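Torkance Hand-Held Gripper, User Manual
Section 7: Finger Pad Faults and Lint Build-Up

7.1 When to use this section

Use this section if the gripper drops cloth it normally holds, if the jaws stop short of fully closed, or if the trigger returns slowly after release. It applies to single grippers and to grippers used in pairs. For trigger cable faults, go to Section 8. For software faults that show no change at the fingers, go to Section 9.

Fault codes linked to the finger pads:

F-11 Jaw gap at close is too large
F-12 Left and right fingers out of step
F-14 Trigger travel and jaw travel do not match

F-14 can also come from a stretched cable. Check the pads first. It takes less time and needs no tools.

7.2 Background to the revised checks

Earlier copies of this manual called for a pad check every 2,387 cycles. At the Curkuvard site, a gripper logged F-11 at 2,319 cycles, inside the interval, while it was being used on knitwear. The operator cleared the code and kept going. The next code was F-12, and the pair was taken out of use. Malte Ackermann stripped the unit and found fibers wound into the lower end of the right pad and packed behind it. The pad lining had started to lift at the same spot.

The check interval is now 300 cycles for all fabric work. The old interval still applies to hard goods.

7.3 Caution

CAUTION: Pinch hazard. The linkage arms close together when the trigger is pulled. Keep fingers out from between the inner and outer arms. When two grippers are used on one item, the second operator's hand is close to the first operator's jaws. Agree on who closes first.

CAUTION: Do not pull on a strand caught behind a pad. It can take the lining with it.

CAUTION: Do not clear F-12 more than once. Take the gripper out of use.

7.4 Checking the pads at the table

1. Release the trigger and let the jaws open.
2. Hold the gripper over a bare, light-colored part of the table. Dark cloth makes damage to the pad edges hard to see.
3. Look at the inner edge of each pad from top to bottom. Look for fibers, frayed material and missing pieces at the corners.
4. Look at the face of each pad. Light scuffs are acceptable.
5. Check the brass-colored eyelets at the pivots. There are four in view from the operator's side. Each must sit flat in its arm.
6. If two grippers are in use, repeat steps 1 to 5 on the other one before either goes back on the cloth. 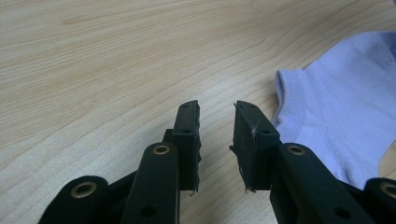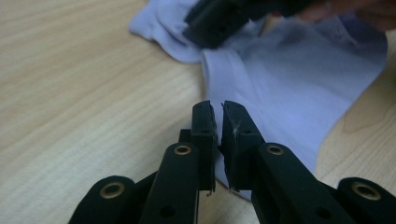
Pale fiber on the right pad, with lavender fabric on the table.

A single loose fiber on the face of a pad can be brushed off and work can continue. Frayed material at the lower inner edge is a different matter. Tag the gripper and go to 7.5.

Note: A chip in the top corner of a pad does not set a fault code. Record it anyway. A chipped corner catches on loops and ribbing, and the cloth may stay on the jaw after opening.

7.5 Cleaning

You will need the soft brush from the Trovo service kit, blunt tweezers and a dry lint-free cloth.

1. Turn off the gripper and disconnect the data cable.
2. Open the jaws fully and fit the red jaw block.
3. Brush each pad from the tip down toward the arm.
4. Lift out trapped fibers with the tweezers. If a strand will not come free, cut it close to the pad on both sides.
5. Wipe the pad faces. Do not use alcohol or any other solvent on the lining.
6. Brush around each pivot. Do not oil the pivots.
7. Remove the jaw block, reconnect the cable and turn on the gripper.
8. Close and open the jaws slowly. Both fingers must start moving together.

7.6 If the fault comes back

If F-11 returns after cleaning, replace both pads. Do not replace only one, as the difference in thickness will set F-12. Pads are ordered as a set from Asfaw, and the order form is in Appendix C.

If F-12 or F-14 returns with new pads fitted, send the complete gripper for service. Include the fault log and the cycle count. Do not take the linkage apart at the site.

Write in the log book: gripper serial number, cycle count, code shown, which pad was affected and what type of fabric was on the table.

Section revised Nov 7, 2023. Approved by Asmaa Ait Ali.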